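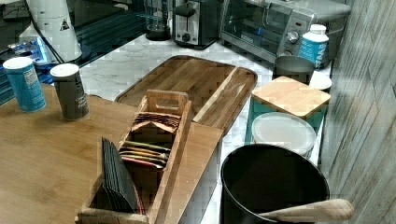
4.2 Effects of office closure on casework

The interviews point to a lasting gap between the formal registration of an advocacy organisation and its ability to carry on day-to-day work. All three organisations in the sample kept their registration throughout the study period, yet each lost access to its premises at least once. We treat closure as any order or act that prevented staff from entering their usual place of work for longer than 40 hours.

Casework was affected unevenly. Legal referrals, which depend on signed paper forms, fell sharply after each closure and recovered slowly. Telephone advice was less affected. Ondieki and Stasiv found a similar split in their study of tenants' groups in Tirkthorpe, although there the closures followed from lease disputes and no public authority was involved. The comparison is therefore limited to the handling of records.

Figure 2 shows open cases by month for each organisation. The line for Kelau drops in April, when its files were removed, and the later rise reflects cases that were reopened under new reference numbers. These have been counted once only. Plerkomeo kept a second set of records at a member's home and shows no comparable drop. Malik supplied totals by quarter, and its monthly values are interpolated.

Figure 2. Open cases by month, by organisation. Dashed sections mark periods of closure. Source: organisations' own registers, checked by the authors against nearly 1,000 intake forms.

Staff described a further cost that the registers do not capture. Clients who had given statements in confidence wanted to know who now held them, and in several interviews this was given as the main reason for withdrawing a complaint. Dmytriv (in an unpublished working paper) calls this secondary withdrawal and argues that it should be recorded separately from cases closed by the organisation. We adopt the term but cannot estimate its size, as only Plerkomeo noted reasons for withdrawal in a consistent form.

Public statements of support had no measurable effect on the length of closure. The number of closures is too small for this to be tested properly, and the question is taken up again in Section 5.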